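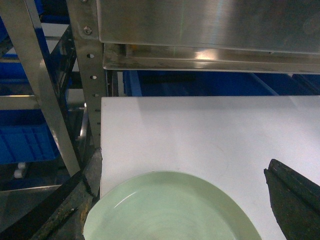

*Reading time: 3 minutes*

# How to Make a Calendula Salve at Home

Calendula is an easy plant to grow and it makes a gentle salve for dry hands, rough elbows and cracked heels. I learned the method from my neighbour Safta Ene when I moved to Firdale, and I have changed only small things in it. You don't need special equipment.

Before you begin, please note that a homemade salve is not a medicine. If you are allergic to daisies, ragweed or other plants from the same family, do not use calendula. If you are pregnant, or if you use a prescribed cream, ask your pharmacist or doctor first. Don't put salve on deep or infected wounds.

## What you need

- dried calendula flowers, enough to fill a 250 mL jar loosely
- olive oil or sunflower oil, to cover the flowers
- 25 g of beeswax, grated or in small pellets
- a glass jar with a lid
- a fine sieve and a piece of clean cotton cloth
- a heatproof bowl and a saucepan
- small tins or jars for the finished salve

Check the label when you buy the flowers. It should say *Calendula officinalis*. The ordinary French marigold, which is sold in every garden centre, is from the genus *Tagetes*. It is a different plant and it should not go in this recipe.

## Step 1: Dry the flowers

If you bought them dried, go to Step 2.

If you grow your own, pick the flower heads in late morning, when the dew is gone. In my garden the best month is July. Choose flowers which are fully open and feel a little sticky at the green base. This stickiness is resin and we want to keep it, so don't wash the heads. Only shake them to let the insects go out.

Lay them face down on a screen or a clean paper, in one layer, away from direct sun. They need one to two weeks. The petals become dry very quickly, but the centre is slow. Break one head in half, and if the middle still bends, wait some more days. Even a little moisture can make the oil go mouldy, and then you have to throw away the whole jar.

## Step 2: Infuse the oil

Put the dried flowers in the jar and pour the oil over them until it stands two centimetres above. Stir with a clean, dry chopstick to bring up the air bubbles. Close the lid.

Now you can choose between two ways.

**The slow way.** Keep the jar in a warm cupboard for four to six weeks and shake it gently every day or two. Look that no petals stay above the oil. Some people put the jar on a sunny windowsill. I did it too in my first year, but my oil got a stale smell, so now I cover the jar with a paper bag.

**The quick way.** Stand the open jar in a saucepan with a few centimetres of water, on a folded cloth, and keep the water on the lowest heat for 3 hours. The water should never boil. Add more warm water if the level goes down, and be careful that none of it splashes in the jar. Don't leave the stove.

## Step 3: Strain

Line the sieve with the cotton cloth and pour the oil through it. Gather the cloth and squeeze it well, because the last spoonfuls have the deepest colour. If you see drops of water at the bottom, let the oil rest overnight and pour off only the clear part.

## Step 4: Melt and pour

Measure 200 mL of the oil into the heatproof bowl and add the beeswax. Set the bowl over a saucepan of simmering water. Beeswax melts at 62 to 64 °C, so it takes some minutes. Stir until you see no more pieces.

To test the thickness, put a few drops on a cold spoon and leave it in the freezer for two minutes. If it is too soft, add a little wax. If it is too hard, add a little oil. Then pour the salve in the tins and don't move them until they are firm. Put on the lids only when they are fully cool.

## Storage

Write the name and the month on each tin. In a dark, cool place the salve keeps for up to one year. Take it out with dry, clean fingers. When it smells like old nuts or crayons, the oil is rancid and the tin should go in the garbage.

Wipe the bowl with paper towel while it is still warm, before you wash it. Please don't pour the wax down the sink.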